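Participants wanted: teach a robot arm to tidy up (patience an advantage)

Posted April 6, 2023

The Drurik group at Markcombe is looking for 20 people to drive a robot arm by hand controller while we record everything it does. You need no background in robotics. We have plenty of people with a background in robotics, and they have all developed the same bad habits.

Our last study found that a policy trained on demonstrations by many beginners coped better with a rearranged table than one trained on a single expert. Juraj Kuruc, the single expert, has taken this well. We now want to know whether the result holds when the beginners get no coaching at all, so please don't practice.
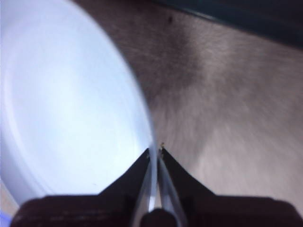
Each session lasts 45 minutes, with a break whenever you ask for one. You will work through a list of pick-and-place tasks with kitchen things and groceries, at whatever pace suits you. Dropping something is fine. We keep the failed attempts, label them and train on them too – Siu-ming Wei's half of the project depends on them, and she has been complaining that the pilot group was too careful.

We ask for 2 sessions, at least a day apart. The second uses the same tasks in a different order, and you will not be told how you did in the first.
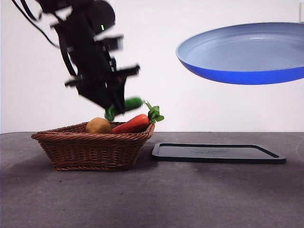 You can take part if you are 18 or over, can sit comfortably at a desk, and have normal or corrected vision. Left-handers are very welcome, as we have only six so far. Please don't apply if you have used our Prosen controller before, or if you are married to Juraj.

You will be paid for both sessions, including the one where the software crashes. Recordings cover the workspace and the controller signals. Your face and voice are not recorded, so you may say what you like to the arm.

Sessions run through July. To sign up, write to Ifeoma Danladi at the Drurik front desk with your name, your preferred hand and the mornings or afternoons you can't do. Questions about data and consent go to Eyvindur Ragnarsson, who answers at length.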